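Unit 4: Planning a small kitchen

Reading for this unit: the Helgate handout on room layout, pages 2 to 31. Bring it with you, as we will be using the plans at the back.

Start with the order in which food moves through the room. It comes in, is stored, washed, cut, cooked and served. A layout that follows this order saves walking. One that crosses it -- a fridge at the far end behind the table, say -- costs a few steps every time.

The hob needs clear worktop on both sides. Pans have to be put down quickly, and a cook should not have to turn round to do it.

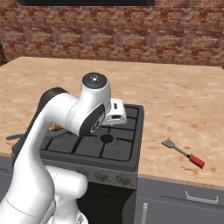

Keep the hob away from doors and from curtains. In narrow rooms, put the sink on the same run, with the main cutting space between the two.

Written work: redraw the Pomare flat plan with the sink moved to the window wall. Mark every door swing. State which cupboards you lost and where their contents will go. Hand in by 11th August. Late plans will be marked in October.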